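Ticket: Label printer in packing area skips every second or third label
Status: Resolved
Opened by: Modupe Ojo, Traltby packing room
Handled by: Iddrisu Nyarko, Stunaleck support
Product: Etau desktop thermal printer, USB, driver installed from the Zeng shipping package
Priority: Normal

Original report

The label printer started skipping labels this morning. It prints one, feeds a blank, prints one, feeds two blanks, and so on. Sometimes the print starts a third of the way down the label and runs over the gap onto the next one. The barcode then won't scan and we have to reprint.

We changed nothing on the computer that I know of. The roll was changed yesterday at the end of the shift. It is the same size label we always use. Turning the printer off and on makes it behave for a few labels and then it goes back to skipping.

We have 160 parcels waiting for the 4:00 pickup. I'm writing addresses by hand on the ones that don't need a barcode.

Modupe

Reply from Iddrisu Nyarko, 10:20

Hi Modupe,

Skipping after a roll change is usually the gap sensor. The printer looks for the gap between labels and if it can't see it properly it guesses, and it guesses wrong.

Please try these in order and tell me where it stops being a problem:

1. Turn the printer off. Open the cover and take the roll out.
2. Blow out the dust along the paper path. Wipe the sensor with a dry cotton swab. It is the small dark window under the paper path, left of center.
3. Put the roll back with the labels facing up and slide both guides in until they touch the paper. They should not squeeze it.
4. Close the cover until both sides click.
5. Turn the printer on, wait for the steady light, then hold the feed button until the light blinks twice and let go. It will push out several blank labels while it measures them.

After that, press feed once. It should move exactly one label and stop with the gap at the tear bar.

Please also send me the part number from the inside of the cardboard core.

Iddrisu

Reply from Modupe Ojo, 10:55

Did all five. There was a lot of dust and a bit of torn label stuck near the roller, which I peeled off. Calibration pushed out five blanks. After that I pressed feed and it stopped in the right place. I printed a test page from the printer itself and it was fine.

Then I printed from the computer. First label good, second good, third one started low. Fourth was blank.

The core says 2,000 per roll and then a number that has been rubbed off. The old rolls are 2,000 too.

Reply from Iddrisu Nyarko, 11:10

Good, that helps. If the self test is right and the computer prints are wrong, the sensor is probably fine now and the page size coming from the driver doesn't match the label.

Go to Printers, right click the Etau, choose Printing preferences, and open the Page Setup tab. Tell me what it has for:

Width
Height
Media type (gap, mark or continuous)
Darkness
Speed

Then measure one label with a ruler, only the white part, without the backing paper.

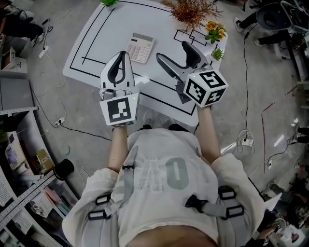
Driver settings as they stand now: width 100 mm, height 150 mm, media type continuous, darkness 8, speed 4. I measured a label from the new roll and it is 100 mm wide and a little under 150 mm high. I don't know who set it to continuous. I also made a sample label with one of our black square codes on it, the same sort of thing that is printed on the white cubes in the photo, to see whether the solid areas came out even. The left side is solid and the right side is gray and streaky. That may be a separate problem but I'm mentioning it while I have you.

Modupe, 11:35

Reply from Iddrisu Nyarko, 11:50

Continuous is the cause of the skipping, or most of it. With that setting the driver tells the printer to ignore the gaps and feed a fixed length each time. Your labels are a little shorter than the length it is feeding, so the error adds up until a label is missed. The power cycle puts it back to the start, so the first few look right.

Please change the following:

Media type: Labels with gaps
Gap height: 3 mm
Height: leave at 150 mm for now

Press Apply before you close the window. On this driver, closing with OK from the other tab does not always save.

There is a second place to check. The Zeng package keeps its own copy of the settings. Open Zeng, go to Stations, pick your station, and look under Label output. If there is a tick next to "Override printer defaults," take it out.

On the streaks – yes, that is separate. Let's finish this one first.

Reply from Modupe Ojo, 12:15

Changed the media type and pressed Apply. The override box was ticked in Zeng. I took the tick out and saved.

Printed ten labels in a row. No skips. Printed ten more, also fine. I then printed a batch of real orders and the fourteenth came out with the top line of the address missing. The ones after it were fine. I went back and looked at the preferences and they still say gap, so the setting held.

Reply from Iddrisu Nyarko, 12:30

Nearly there. One clipped label in a batch could be the roll catching. A few questions:

Is the roll sitting inside the printer or on an outside stand?
If outside, how far behind the printer is the stand?
Does the roll turn freely if you pull the paper by hand?
Are there any joins in the backing paper near where the bad label came out? A join is a strip of tape where two lengths were put together at the factory.

Reply from Modupe Ojo, 13:40

Sorry for the delay, lunch and then a delivery.

It's on an outside stand, pushed right up against the back of the printer. The new rolls are fatter than the old ones even though the count is the same, and the outside edge was rubbing on the printer case. There is a shiny mark where it rubs. No tape joins that I could find.

I moved the stand back by the width of my hand. The paper now comes off the roll in a straight line into the slot and the roll turns easily.

Printed 100 labels from the queue with no faults. I checked each one as it came off.

Reply from Iddrisu Nyarko, 13:55

That sounds right. When the roll drags, the motor slips slightly and the print starts late. Leave the stand where it is, and put a bit of tape on the bench so it goes back to the same place after cleaning.

Now the streaks. Gray on one side is normally one of three things: a dirty print head, uneven pressure from the cover, or a worn head. Start with the cheap one.

1. Turn the printer off and let it cool for ten minutes.
2. Open the cover. The print head is the thin dark line on the underside.
3. Wipe it from one end to the other with a cleaning pen or a lint-free cloth with isopropyl alcohol. One direction only. Don't use water or glass cleaner.
4. Wait two minutes, close the cover, click both sides.
5. Print the same sample label.

If the streaks are still in the same place, raise darkness from 8 to 10 and try again. Don't go above 12. It shortens the life of the head and makes fine barcodes bleed.

Reply from Modupe Ojo, 14:45

I had to borrow alcohol wipes from the first aid cupboard. They say isopropyl on the packet and I checked that there was nothing else in them apart from water.

After cleaning, most of the gray went. A lot of brown came off on the wipe. There is still one thin white line running the whole length of the label, about a finger's width in from the right edge. Darkness 10 makes no difference to the line, so I put it back to 8. All barcodes scan, including the small one at the bottom.

The queue is clear apart from the ones I did by hand.

Reply from Iddrisu Nyarko, 15:05

A single thin line that doesn't move and doesn't change with darkness is a dead dot on the head. Cleaning won't bring it back. It does no harm where it is, as your barcodes run across the middle of the label. If you change the label layout, keep the barcodes clear of that strip, or turn them so that the bars run across the line.

I have put a replacement head on the list for your site. It is a ten-minute job with one screw and two connectors and I will send instructions with the part. Keep using the printer until it arrives.

Can you tell me whether the 4:00 pickup went out all right? I'll leave the ticket open until then.

Reply from Modupe Ojo, 16:25

Pickup has gone. The driver scanned everything, and two of the handwritten ones had to be looked up by postcode. No skips since the stand was moved.

Fine to close. One question for later – should we be calibrating after every roll change?

Reply from Iddrisu Nyarko, 16:40

Only when the roll is a different make or a different size. For the same rolls, press feed once after closing the cover and check that it stops at the gap. If it stops anywhere else, calibrate.

Clean the head at every roll change if you can.

Closing notes

Fault: labels skipped, print drifting down the label, one clipped label, gray streaks on right side.
Causes: media type set to continuous in the driver, override ticked in Zeng, torn label near roller, roll rubbing on printer case, dirty print head.
Fixed by: gap setting applied, override removed, paper path cleaned and sensor calibrated, stand moved back, head cleaned.
Outstanding: one dead dot near right edge, replacement head to be sent to Traltby.

Added in December: head replaced by Modupe, line gone, darkness left at 8. Printer has done 200 test and live labels since with no faults. Outstanding item cleared.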